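When a Robot Joins the Toy Shop

In the town of Berport there is a workshop called Bednárik. The people there make and pack wooden and plastic toys for small children. Most days they fill boxes with puzzles, stacking toys and sets of shape blocks. The boxes go to toy stores and to schools.

For a long time, every box was packed by hand. A worker stood at a bench with bins of blocks on both sides. She took the right shapes, checked them, put them in the box and closed the lid. Then she did it again. On a busy day, the packing room sent out 1000 blocks before lunch.

Packing blocks is not hard to learn, but it is hard to keep doing. Your hands do the same thing over and over. Your shoulders get sore. After a few hours your mind starts to wander, and a star can end up in the box where a heart should be.

What is automation?

Automation means letting a machine do a job, or part of a job, that a person used to do. You already know a lot of automation. A dishwasher is one kind. So is a door that slides open when you walk up to it. In a workplace, automation can be as simple as a moving belt or as complicated as a robot.

A robot arm is a machine that can reach, turn and move things. It has joints, a bit like your shoulder, elbow and wrist. At the end of the arm is a tool. Some tools pinch, some push, and some pick things up with suction. Which one you need depends on the job.

Learning to sort blocks

Picking up a block sounds easy. You could do it with your eyes half closed. For a robot, it is several jobs in a row.

First, it has to find the block. A camera sends a picture to a computer, and the computer works out what is in the picture. Is that a cube or a cylinder? Is it yellow or green? Where does one block stop and the next one start? When blocks are touching, that last question is the hardest.

Next, the robot has to plan a path. The arm needs to get to the block without bumping into the others. Then it has to move the block with the right amount of force. Too much, and the block shoots away. Too little, and it stays where it is. 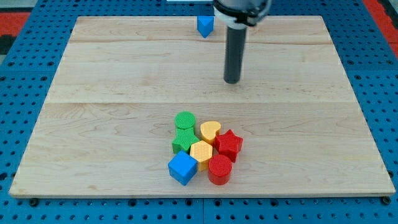

People practice this kind of work with the arm for a long time before it is used for real orders. They set out blocks in different ways, near each other or far apart, and give the computer a job such as "move the red star." Then they watch what the arm does. If it goes wrong, they change something and try again. One small change might need 40 tries before they are happy with it.

Belmiro Sampaio used to pack boxes. Now he spends two days a week setting up practice jobs for the robot. He knows which shapes people mix up, so he gives those to the robot first.

"The heart is a funny one," he says. "From the side it can look like a lot of other things. I used to feel for the point with my thumb. The arm can't do that, so we had to find another way."

What changed for the people

The workshop calls its sorting project Plultov. When it started, some workers were worried. They asked if they would lose their jobs. That is a fair question, and people ask it in many places where robots arrive. In some workplaces, jobs do go away. In others, the jobs change. Often it is a mix of the two.

At Bednárik, the packing room had a team of 4. Two of them still pack, and they take care of the sets that come in odd sizes or soft bags. Belmiro divides his time between packing and practice jobs. The fourth, Behrouz Talebi, moved to a new job as a robot operator. He had to take a course first, and he says the first weeks were tiring.

"I was good at my old job," says Behrouz. "Then I was a beginner again. I wrote everything down in a notebook. I still have it."

In his new job, Behrouz turns the robot on in the morning and tests it. He cleans the camera. He keeps people out of the robot's space while it is moving. When the arm stops and a light comes on, he finds out why. Sometimes two blocks are stuck together. Sometimes a block has rolled out of reach. Then he switches the arm to a safe stop, fixes the problem by hand and starts it again.

Not everything about the change is better. The packing room is quieter now, and the packers say they miss talking across the bench. They asked for a shared break on Tuesday afternoons, and they got it.

Who checks the robot?

A robot does not get bored, but it can make mistakes. It can also make the same mistake many times, and it will not notice. If the light in the room changes, it may take a yellow block for a green one. That is why a person still looks into each box before the lid goes on. The checker has a card that shows every shape that should be inside.

Rules for working near a robot arm

Stay behind the line on the floor when the arm is on.
Never reach in to grab something while it is moving.
Know where the red stop button is.
Tie back long hair and take off loose scarves.
If something looks wrong, stop the robot first and ask questions after.

Words to know

Automation: using machines to do work that people used to do.
Operator: a person who runs a machine and looks after it.
Joint: a place where an arm can bend or turn.
Force: a push or a pull.

Try it yourself

Put some blocks or other small things on a table, close together. Using only one finger, slide one of them out to the side without moving the rest. Now ask a friend to close their eyes and do it while you give directions. Say exactly how far to go and which way. Write down the directions that worked, and see if another friend can follow them.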